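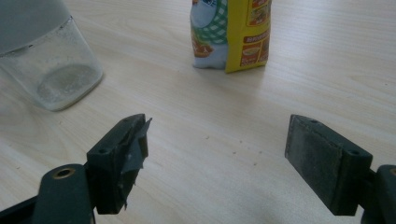

Filed under: Health & Wellness > Doctors & Clinics > Billing

Burneck clinic wants $88 a month "membership" on top of insurance?

My doctor's office got bought by Provix and now there's a letter saying I need to join by October to keep same-day visits. I already pay my plan. Sounds like a cover charge to me. Is it legal, and does anyone get anything for it?

skeptic_in_burneck

Legal in most places as far as I know, but ask for the fee terms in writing. Mine listed 16 "included services" and my plan already covered 14 of them. I didn't sign – still a patient, I just wait longer.

Veres88

we pay it, its fine. they answer the phone now

tallgrass

$588 for the first year at Skirnari if you prepay, or so the front desk told me. Then they couldn't say whether it's refundable. I'd call your insurer before believing either office.

mudroom_lou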